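Ermita de Dikero

Última actualización: febrero

Categoría: Patrimonio religioso | Iglesias rurales | Historia local

La ermita de Dikero es un templo de origen medieval situado en el antiguo término de Skestus, a media ladera sobre el camino que unía la villa con el vado de Zurkon. Fue iglesia parroquial hasta que la población se trasladó al llano, y desde entonces ha tenido uso de ermita.

El edificio consta de una sola nave de muros gruesos, ábside semicircular y una espadaña de dos huecos añadida en época moderna. La cubierta primitiva, de madera, se perdió en un incendio del que no queda más noticia que una anotación en el libro de fábrica. La bóveda actual es de ladrillo enlucido. En el muro norte se conserva una puerta tapiada que daba al cementerio.

El núcleo medieval de Skestus se agrupaba junto al templo. La apertura del mercado en la parte baja, al pie del camino real, atrajo a los vecinos hacia el llano, donde había agua todo el año y paso de carretas. Un padrón de la época recoge 129 vecinos en el barrio nuevo y solo 60 en el alto. La parroquia conservó su título durante varias generaciones más – los bautizos seguían celebrándose arriba – hasta que se terminó la iglesia del mercado.

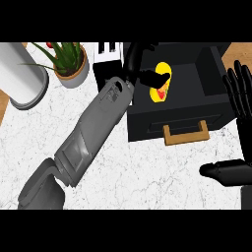
El altar mayor de la ermita procede de una reforma tardía, costeada por la familia Govindasamy, propietaria del molino. La mesa es una losa de mármol blanco con vetas grises muy tenues, como las de la encimera de la imagen, y apoya sobre dos pilares de piedra local. El retablo que la acompañaba se vendió por 420 reales para pagar el arreglo del tejado, y se desconoce su paradero. En la sacristía hay una pila bautismal lisa, trasladada desde los pies de la nave.

Con la pérdida del culto regular, el edificio se usó como pajar y después como almacén de aperos. El historiador local Kamarul Pelupessy publicó el primer estudio del templo, en el que identificó tres fases de obra e interpretó como relojes de sol las marcas grabadas en la jamba sur. Esta última lectura se ha discutido – otros autores las consideran simples marcas de cantero.

La restauración consolidó el ábside y retiró el enfoscado exterior. Al levantar el pavimento aparecieron más de 600 fragmentos de cerámica, en su mayoría de uso doméstico, que se guardan en el depósito municipal. La romería se celebra en febrero y sale a las nueve de la mañana de la plaza del mercado.

Compartido 14 veces · 3 comentarios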